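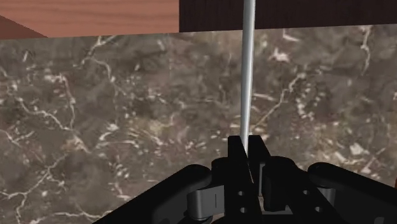

The gripper with a thin rod between its fingers, in the simulated kitchen.

Before the Cluris canteen in Piden gets its robot arm, the arm has to practice on a computer. The practice kitchen has a marble counter, a toaster oven and a few small things to pick up. The real one serves 397 lunches a day and has 38 employees, and many of them came in February to watch the practice on a screen.

Management promises that no job will go. What will go is the first hour of the morning, when four people lay out tools and ingredients for the others. They will start later, and one of them will learn to supervise the arm. 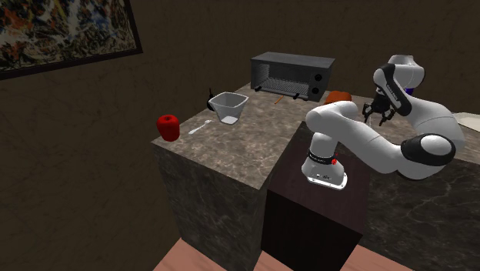
One of the morning crew told me she will not miss the early bus, but she will miss the hour itself – it is when they talk about their children, and when the new ones learn where everything belongs.

The union has asked that the talking hour be kept in some form, with pay. The company is still thinking about it.

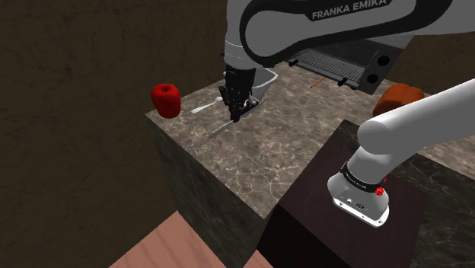 Apple, spoon and toaster oven on the practice counter, with the arm reaching over it.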